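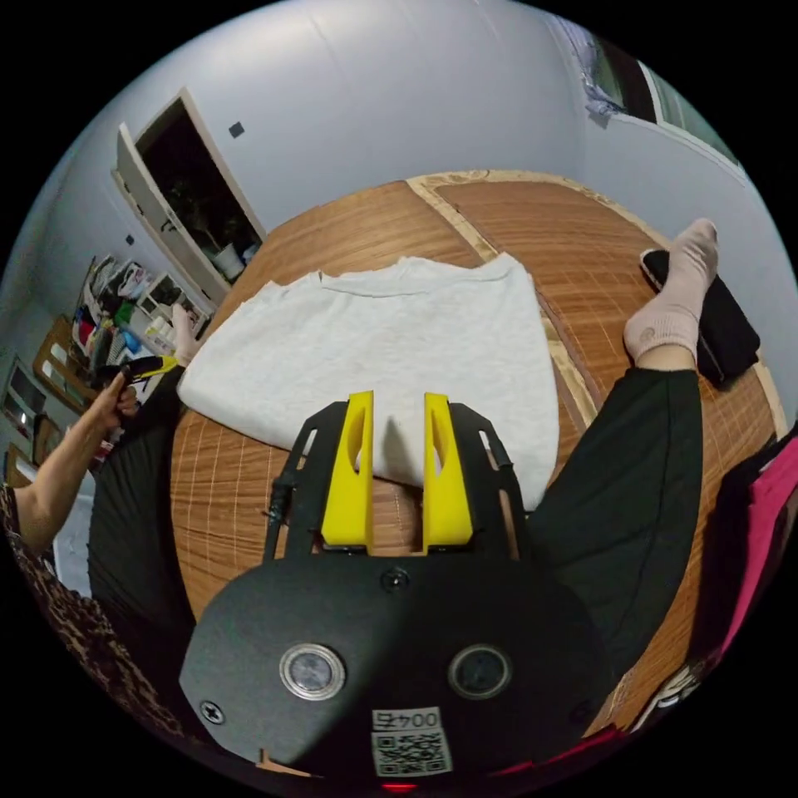 Walter Nina
10月6日 星期日

4　讨论：家庭阅读记录卡究竟记录了什么

4.1　签名与阅读之间的距离

前一节报告的结果，如果只看汇总表，是相当漂亮的。Edari小学与Arango小学共28个班，在14周里交回了3057张阅读记录卡，绝大部分填写完整，家长签名一栏很少空着。两所学校的学期总结都据此写道，学生的课外阅读习惯“已基本形成”。本节要讨论的是，从这批卡片出发，能不能走到这句结论。笔者的看法是不能，至少目前不能。

记录卡的格式读者应当不陌生：左边一列日期，中间是书名和页数，右边是阅读时长，最右一栏由家长签字。它的前提是，孩子读了，家长看见了，然后两人把这件事写下来。三个环节里，留下痕迹的只有最后一个。前两个环节我们是推断出来的，推断的依据又恰恰是最后那个痕迹。这样的循环在日常管理里也许无伤大雅，放到研究里就成了问题。

先看时长一栏。在全部卡片中，写“20分钟”的占了压倒性的多数，而20分钟正是两校共同规定的每日最低时长。真实的阅读时间不会长成这个样子。一个孩子碰上喜欢的故事会多读一会儿，碰上读不懂的会早早放下，遇到停电、感冒、表弟来家里住，干脆就不读。把这些日子画成图，应当是参差的一片，我们得到的却是一条几乎没有起伏的横线。少数偏离这条线的记录，又多半是整数的倍数。

再看页数。部分卡片上，同一本书在连续几天里的页码并不衔接，前一天读到第41页，后一天从第30页开始。有的教师把这解释为“重读”，这当然可能。可是同样的倒退也出现在算术练习册被误填进书名栏的那几张卡上，很难想象有人兴致勃勃地重读练习册。笔者宁可把这类记录统一归为“无法判断”，不计入任何一方的证据。

笔迹的问题更直接一些。有一些卡片，整周七天的字用的是同一支笔，墨色、倾斜度和行距都一致，连写错以后涂改的方式也一样。我们没有做正式的笔迹鉴定，也没有能力做，所以这里不给比例。只想指出，两位编码员在互不商量的情况下，对“疑似一次补填”的判断相当接近，而这一类别在原先的编码手册里压根不存在，是看了第一批材料以后才加上去的。这本身说明，设计手册的人（包括笔者）起初相信卡片是逐日填写的。

4.2　换成电子打卡以后

从7月起，Edari小学的部分班级改用Nasumon打卡。学校的考虑是，电子记录自带时间，补填会无处藏身。这一点在技术上没有错，系统后台确实能看到提交时刻。问题在于，教师收到的周报里不显示提交时刻，只显示“完成”或“未完成”。于是补填照旧发生，只是从周日晚上的一支笔，变成了周日晚上的一部手机。

Nasumon还要求四年级以上学生每月提交一篇500字的读后感。这一要求原本是用来核对阅读是否真的发生，我们读了其中一部分，感想比较复杂。写得好的那些，学生确实在跟书较劲，有个孩子花了大半篇幅抱怨主人公为什么不早点把信交出去，读来很有意思。更多的篇目则由情节简介加上“我明白了一个道理”组成，情节简介的措辞与书的封底相近。凭这样的文字，既不能说学生没有读，也不能说学生读了。字数下限在这里起的作用值得单独怀疑一下：凡是离500字差一点的作文，末段几乎都出现了内容重复。

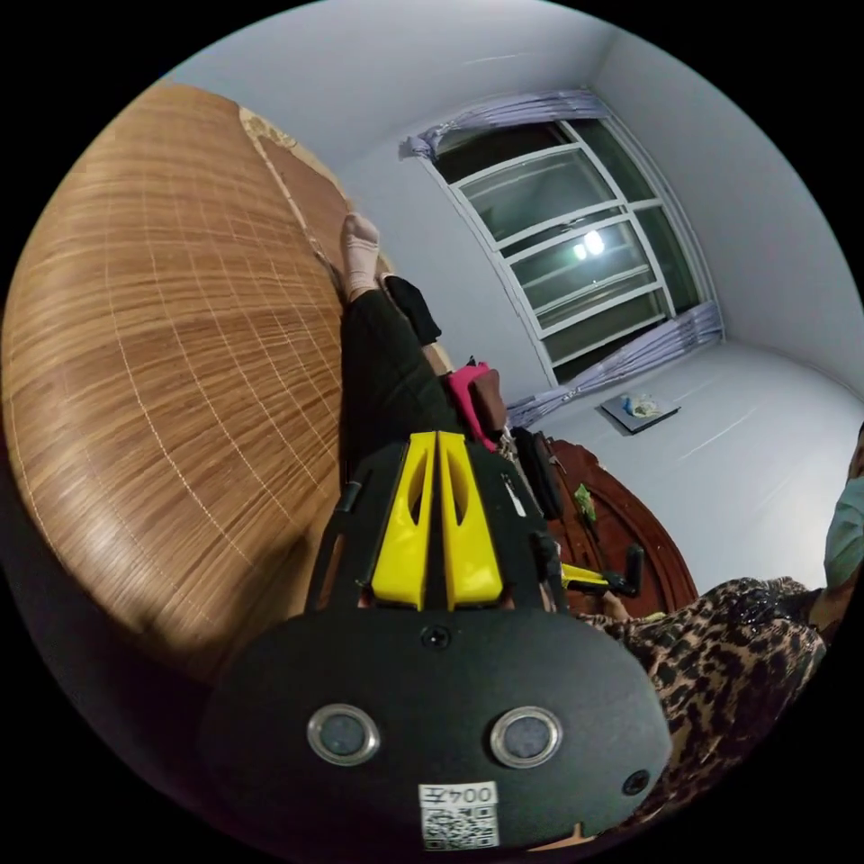 既然记录卡不可靠，是不是应该立即取消？
本研究的数据回答不了这个问题。记录卡不能证明孩子读了书，这是测量上的缺陷；取消以后孩子会读得更多还是更少，需要另做比较，而两所学校都没有设置不使用记录卡的班级。眼下能够建议的，是不再用它来评定成绩，也不再用它来评比班级。

上面的回答在两校的反馈会上都说过，听的人多少有些失望。教师希望研究给出一个做法，校方希望研究给出一个数字。笔者理解这种期待，可是一份回收率很高的材料，并不因为回收率高就变得能说明更多的事情。

4.3　关于“兴趣提升”的证据

支持记录卡的一方还有另一条理由：就算时长和页数不准，学生的阅读兴趣毕竟提高了。依据来自学期首尾各施测一次的Gernach阅读态度问卷，后测均分高于前测。

这条理由比前一条更常被引用，所以更值得细看。首先，前测安排在开学第一周，后测安排在学校读书节刚刚结束的时候。读书节期间，每个班都布置了图书角，有化装游行，有换书集市，获奖班级还可以少上一节课。在这个时间点询问“你喜欢读书吗”，回答里有多少属于记录卡的功劳，没有办法分开。其次，问卷由班主任发放并当场收回，学生须写姓名和学号。让一个九岁的孩子当着老师的面填“我觉得读书很无聊”，对孩子的要求未免高了一点。

还有一处不太起眼的细节。后测时，Arango小学有两个班使用的是改过措辞的版本，把原题“没有人要求时，我也会自己找书看”改成了“我会自己找书看”。改动的初衷是方便低年级理解，可删去的恰好是这道题唯一要紧的部分。记录卡引起的争论，核心就在于“没有人要求时”孩子会怎么做。删掉半句以后，一个每晚在母亲催促下翻开书的学生也可以理直气壮地选“完全符合”。我们在正式分析中剔除了这两个班的该题数据，剔除之后，均分差距缩小，方向未变。方向未变这件事笔者如实报告，但不打算在上面建什么高楼。

图1　圆木桌上平铺的浅灰色短袖T恤
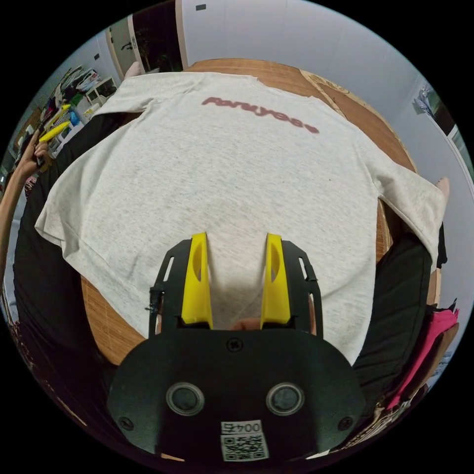
本文初稿在校内传阅时，有人在页边写道，作者对家长未免太苛刻，补填不等于没读，许多家庭是读完了忘记写，周末凭印象补上，大体仍是真的；况且签字这件事逼着家长每周至少过问一次，单凭这一点就值得保留。

这条意见的前半部分，笔者接受，并已据此把4.1中的“虚假记录”全部改为“疑似一次补填”。凭印象补写的内容可能大体真实，问题是我们没有手段把它和凭空填写的内容区分开来，二者在纸面上长得一模一样。至于后半部分，“签字使家长每周过问一次”，听上去合情合理，但它同样是一个需要检验的说法。访谈中有位母亲讲，她习惯在周一早晨的门口签字，孩子把卡片垫在书包上递过来，她签完，孩子跑去赶车。过问在哪里发生，她自己也说不上来。当然，另有几位家长的描述完全不同，有一位父亲因为要填书名，才头一回知道女儿在读讲深海鱼的书，后来两个人一起去借了下一册。两种情形都存在，哪一种更普遍，访谈样本太小，不足以判断。

值得一提的是，上述意见把记录卡的用途从“记录阅读”换成了“促成亲子交流”。这样的转换在讨论中反复出现。当有人质疑它量得不准，辩护者就说它本来是为了培养习惯；质疑习惯是否养成，又说它至少密切了家校联系。每一项用途单独拿出来都可以讨论，可它们需要的证据各不相同，不能共用一张汇总表。如果学校看重的是亲子交流，那么卡片上应当询问的是昨晚聊了什么，而现行卡片连一行供家长写字的空白也没有留。

4.4　教师一侧的成本

在有关家庭阅读的讨论里，教师花掉的时间通常不被当作成本。两校的规定是班主任每周一收卡、核对、盖章，缺交者登记并联系家长。受访教师对这项工作的评价分歧不大，普遍认为盖章占去的是早读时间，也就是学生本来可以安静看书的那段时间。用读书的时间去检查有没有读书，这个安排是怎样形成的，我们翻了两校历年的通知，没有找到出处，只看到每一年的通知都在引用上一年的通知。

也有教师找到了变通的办法。Arango小学一个三年级班不再逐张核对，改为每天请两个学生随便讲一段正在读的东西，讲不出来也没有后果。这位教师认为自己由此知道的比盖章时多得多。笔者旁听过两次，印象不坏，学生讲得颠三倒四，但听得出是读过的。不过这只是一个班，教师本人爱读书，班额也偏小，换一个班还能不能成立，我们没有任何依据。教育研究里这样的例子太多了：一个有热情的教师做成了一件事，隔年写进全校的方案，做法留了下来，配上了表格，热情却没有跟过来。 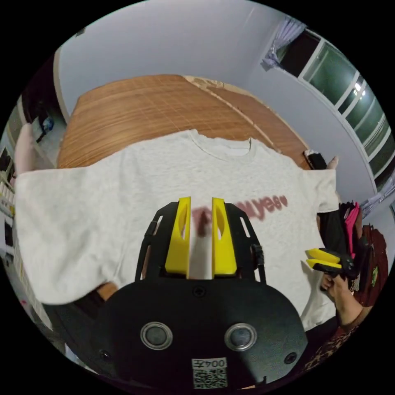 因此，对于“随机口头分享”能否取代记录卡，本文同样持保留态度。它至少有一个可以预见的麻烦：性格内向的学生读得再多也可能讲不出几句，而口齿伶俐的学生看过动画片就足以应付。用它来了解学生，风险不大；一旦计分，上面针对记录卡的大部分批评会原样适用。

4.5　本研究自身的局限

批评了别人的测量，也应当交代自己的。其一，3057张卡片是交回来的卡片，没有交回的那些我们看不到。缺交的学生也许根本不读，也许读得入迷懒得填，两种猜测会把结论推向相反的方向。其二，两校同属一个学区，规章相近，教师之间也互有往来，所谓两校比较，独立性有限。其三，“疑似一次补填”这一类别是编码途中增设的，虽然我们回头重编了第一批材料，编码员那时已经知道自己要找什么，看走眼的可能无法排除。

其四，也是笔者最不放心的一条，我们没有独立的阅读量指标。原计划调用两校图书室的借阅数据作对照，后来发现Edari小学的借阅系统中途更换过，旧记录没有导入；Arango小学则允许各班整箱借书，系统里只有班级，没有个人。没有这份对照，本文能够说明的是记录卡作为证据很弱，至于学生实际读了多少，我们和两校的学期总结一样不知道。

后续工作拟先解决对照数据的问题，即由图书室对自愿参加的班级恢复逐人登记，同时在Nasumon的教师周报中加入提交时刻。后一项改动在技术上并不费事，学校方面目前的答复是再研究一下。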